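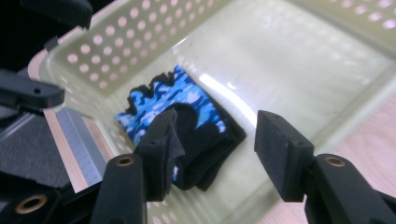
4. Washing and Drying Your Cliltard Training Gloves

Read this section before the first wash. A lot of glove care advice is passed around gyms as fact, and much of it shortens the life of the padding. The steps below are dull, but they are what we recommend.

4.1 Before you wash

1. Open the wrist closure fully and shake out chalk and grit over a trash can.
2. Press the closure shut again. An open hook strip will grab the knit fabric and pull threads.
3. Check the seams between the finger openings. If a seam has started to part, repair it first. Washing will not make it better, whatever the label on the detergent promises.

Note: Gloves sold as "antimicrobial" still need washing. Treat that word with some doubt, ours included.

4.2 Washing by hand

1. Fill a sink with cool water and a small amount of mild detergent. One capful is plenty.
2. Soak the gloves for 10 minutes. Longer soaks are often suggested for bad odors, but we do not recommend them for padded gloves.
3. Squeeze the palm and the padded areas gently. Do not wring or twist.
4. Rinse until the water runs clear. Expect some dark color in the water on the first wash, mostly from the black fabric.
5. Roll the gloves in a dry towel and press down with your forearms.

CAUTION: Do not use bleach or fabric softener. Softener leaves a film that makes the palm slippery, and a slippery palm on a loaded bar is a hazard.

4.3 Washing by machine

We would still rather you washed them by hand. If you must use a machine, place the gloves in a mesh bag, choose the delicate cycle with cold water, and leave out anything with zippers. Printed back panels, including the blue camouflage, should be turned away from rough items such as towels and denim.

4.4 Drying

1. Pull each glove into shape. Straighten the cuff if it has bunched up or folded under.
2. Lay the gloves in a basket or on a rack with plenty of holes. A perforated plastic basket such as the Valtent works well. A solid tub does not, even with the lid off.
3. Keep the gloves in a single layer, with space between them.
4. Turn them over after 4 hours.
5. Leave them until the padding feels dry when pinched. This can take up to 7 hours longer than the fabric itself, so do not go by the fabric alone.

WARNING: Never put gloves in a tumble dryer, in an oven, or on a radiator. The glue under the padding begins to soften at 150 degrees Fahrenheit, and a "low heat" setting is no guarantee that you will stay below it.

4.5 Storage

Store the gloves dry, with the closure shut. Scent pouches like the Hitedov cover a smell for a while and do nothing about where it comes from. If the odor returns right after washing, repeat 4.2 and allow more drying time. If it returns again, the padding is probably past saving and the gloves should be replaced.

For closure and seam repairs, see section 5.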